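Timestamps again

2022-06-25

I wanted to write this week about the new grasp planner, but I spent the days on clocks. In Donell, our small tool for aligning recordings, every stream has its own time, and I trusted that the offset between left and right gripper stays constant. It does not. After long sessions the right one was 117 ms behind.

For one hand alone you can live with this. For tasks with two hands, such as a box with a latch, the policy learns that one hand moves before the other, and then it pulls at the lid too early. 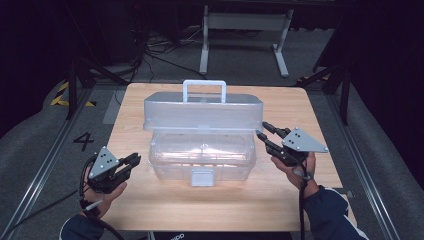
My first repair was to estimate the offset once per episode, with cross-correlation of the two speed signals. Haiyan Liang told me this is weak when one hand only holds and does not move, and she was right. Now I fit a line over the whole session and throw away the quiet parts. The code is 215 lines, which I find too much.

I ran it again on 1,000 old episodes. In most of them the error is now under 6 ms. The bad ones are mostly short, and I still don't know if I should drop them or borrow the fit from the neighbor session. Akua would drop them. I will try both on Monday.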